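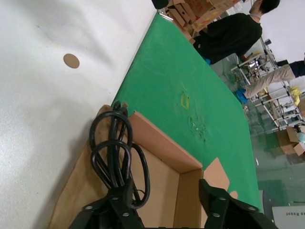 Posted by the Hato voice support desk, 12/26/22
Ticket status: Waiting on customer

Hi there, and thank you so much for your patience with us over the holiday rush! I know it's no fun when the front desk phones ring twice and then drop the caller, so I went through your Drenon account line by line this morning.

First, the good news – your main number is registered and the call history looks healthy. The drops are all on calls forwarded to the Vistov office, and they began after the call group was changed in September. Extensions 2 and 3 were each set to forward to the other, so a call would bounce between them until the system gave up.
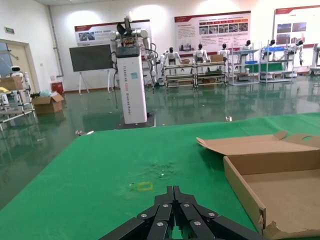 I've removed the forward on extension 3 and set the ring time to 6 rings before voicemail. I also raised the registration timer to 300 seconds, as your router was closing the connection a little early.

Could you please restart both desk phones when you get a quiet minute, and then call in from a cell phone? If it still drops, just reply with the time of the call and I'll pull the trace (no need to open a new ticket).

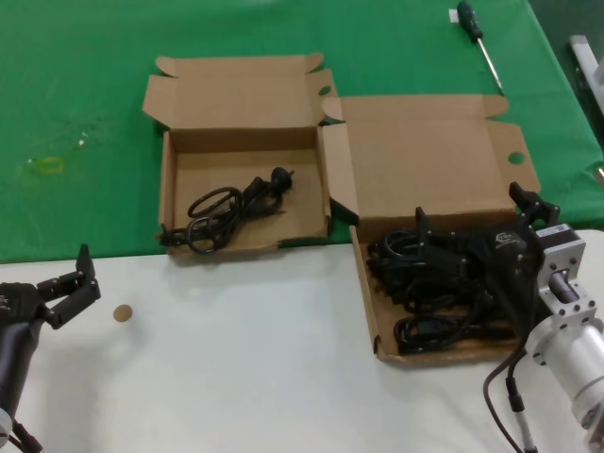 Black cord in an open cardboard box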